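Site visit report: furnished office floor, Tromstead
December 2021

Prepared by Natalina Fiore

Purpose of visit

Skodico is replacing the furniture on two of its own floors next year and asked for a look at a fitted office already in daily use. Galton, which leases the Tromstead building, agreed to a walk-through of the second floor. Honeylyn Gatchalian of Galton led the tour and answered questions on purchasing and upkeep. The visit covered the front half of the floor only. The rear half was in use for client calls and was left out.

General layout

The floor is open plan with a wood floor throughout the part we walked. Walls are mostly white, with one of red brick. Galton divides the space by furniture instead of partitions: a round table takes the open area nearest the entrance, task chairs stand close to it, and white desks begin beyond. There are no screens between the table and the desks. Gatchalian said screens were quoted in June and turned down on cost.

The usable area of the front half is 935 square feet by the lease plan. We did not measure it.

Round table

The table has a light wood top with a curved edge and no corners to catch a passing chair. It is used for short meetings and for work that needs more surface than a desk gives. A small potted plant and a small upright stand are kept on it. Gatchalian said the stand is for room notices and that staff are asked to leave it where it is.
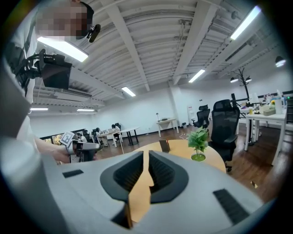
The top came from Wieser and was supplied unfinished, with the oil applied on site before delivery of the chairs. Galton re-oils it once a year. The cost of the top, without base or freight, was $454. For comparison, the rectangular table in Skodico's current layout cost more and seats the same number, but it can be pushed against a wall when the floor is needed for something else. A round top of this size cannot be stored easily. It has to be treated as fixed.

Seating

The chairs near the table are black office chairs with mesh backs and armrests. The same general type is used at the desks, so chairs move freely between the two areas and none are reserved for meetings. Points noted:

Mesh backs show less wear than the fabric ones Skodico uses now, according to Galton's repair log.
Armrests are the most frequent repair item. Galton keeps spare pairs in a closet by the stairs.
Casters were changed to a softer type after the first winter to limit marking on the wood floor.
The tall backs block some of the view across the floor when the chairs are left out from the table.

Galton's budget figure for a chair is $2,000 over its full service life, including parts and one replacement of the seat. Skodico's figure does not include parts and should be recalculated before the two are compared.

Desks and storage

The desks are white. The one looked at most closely has thin white legs and no drawers. This keeps the floor under it easy to clean, but everything a person needs ends up on the surface. Tissues, a bottle and a few yellow flowers share the desktop with other small items. Further in, the desks carry equipment and cables, and cable management is the weakest part of the installation. Gatchalian agreed. Trays were ordered for the underside of each desk and will be fitted when the rear half is next closed.

Coats go on a freestanding black rack shaped like a tree, with curved branches. It takes little floor space. Its capacity was not tested, and it would not replace the closet on a floor the size of Skodico's.

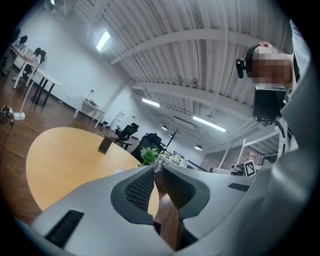

Round table and mesh-back chairs, with the white desks behind.

Lighting

A black pendant lamp hangs on the desk side of the room. Galton's handover file gives a mounting height for it, but the copy we were shown was missing the page with the lamp type, and Gatchalian will send it. The file also lists a reserve of 50 bulbs held in the building for both halves of the floor.

Plants

Plants are on a maintenance contract. The table plant is small enough to be lifted off when the surface is needed. Larger floor plants were considered and dropped because of watering marks on the wood.

Items for follow-up

Obtain the missing lamp page from Galton.
Ask Wieser for lead time on a round top in the same finish, and whether a split top is available.
Recalculate chair cost with parts included.
Request a second visit to the rear half once the cable trays are in.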